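Talletano Residents' Forum > Shared Rooms > Toys left on the white table

Posted by KJacquet_Rooms, 16:10

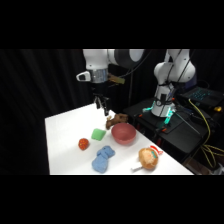
Members are reminded that the activity room must be left in good order at the end of each session. The rule was agreed in October and applies to every group that books the room. Toys should be returned to the cupboard, and bowls to the kitchen shelf. The brown toy animal lying on its side at the far end of the table belongs in the animal box, and the pink-red bowl in front of it is to be washed before it is put away. Groups that do not comply may lose their deposit of 55 euros.

Posted by khang_bui, 16:42

I wish to register an objection. The Poulain group has the room directly after us and uses the same toys. It makes little sense to pack everything into the cupboard for an interval of ten minutes.

Posted by KJacquet_Rooms, 17:05

The interval is noted. The rule nevertheless stands, as the next group may cancel. Please refer to section four of the booking terms.

Posted by Rotetti_flat9, 17:31

I support the rule in respect of the toys. I do not agree about the bowl. Our group sorts small pieces into bowls of that kind, and they have never been kept in the kitchen. May they be stored with the toys?

Posted by khang_bui, 17:48

Seconded. A bowl used for sorting should not go back among those used for food.

Posted by KJacquet_Rooms, 18:20

That is a reasonable point. Bowls used for sorting may be kept on the lower shelf of the toy cupboard, provided that they are labelled. Baptiste Jacquet holds the labels and may be contacted at the front desk. The request concerning the interval is declined.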